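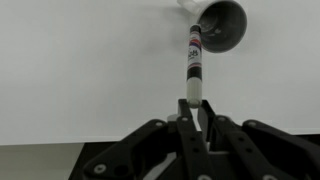 Marker with the cream cap end down, next to the white cup.

Kalosau Community Help > Desk and Storage

Marker in a white mug: cap up or cap down, and how to stop the mug tipping?

Posted by Trisetis
November 19, 2023 – viewed 3185 times

I want to keep markers in a plain white mug on a large white table near the wall. The marker I have most of is a slim one with an off-white cap, a black band above it and a white label with red and blue diagonal stripes. The printing on the label is no help for storage.

Two problems. Markers stored with the cap up go faint after a few weeks. Markers stored with the cap down write well at first, then leave a blot when opened. I have seven of them and the result is the same for all.

The second problem is stability. The inside diameter of the mug is 68 mm, so a single marker leans well over to one side, and if it is dropped in from any height the mug rocks. I would like to keep the mug and not buy a desk organizer. White on white is also hard to see from across the table, and the mug gets knocked. Is there a standard way to do this? 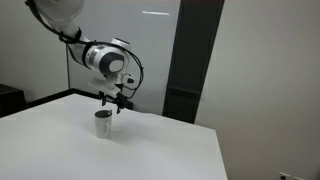

Replies

Caron_desk

Orientation depends on the ink. For a single-tip marker with a fiber tip:

Water-based: store flat. If it has to stand, cap down is acceptable for short periods.
Alcohol-based dry erase: store flat. Cap up lets the tip dry out, and cap down can flood it.
Paint marker: follow the maker's instructions, as the valve types differ.

Your blot is excess ink collected in the tip. Lay the markers flat overnight and wipe the inside of each cap with a dry tissue. Faint markers can sometimes be brought back by standing them cap down for up to 30 minutes. If there is no change after that, the ink has probably run out or dried in the barrel.

The mug is fine for the one or two markers in daily use. Keep the rest flat in a drawer.

Prisonora

just use a heavier mug

Tableside

Agree with the first reply on ink. On stability:

1. Put a disk of felt or cork in the bottom of the mug. It stops the caps from sliding, and the lean is less.
2. Add weight low down – a layer of flat steel washers under the disk works well.
3. Lower the marker in until the end touches the disk. Do not let it catch on the rim, as a sideways push at that height is what rocks the mug.
4. Set the mug on a dark coaster. This takes care of the white on white as well.
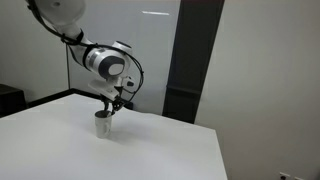

White mug upright on the white table, opening at the top.

If the mug still rocks when empty, check the base for a raised glaze spot and rub it down with fine wet sandpaper.

Trisetis

Ink is alcohol-based. Six are now in the drawer and one is in the mug, on cork. No washers yet.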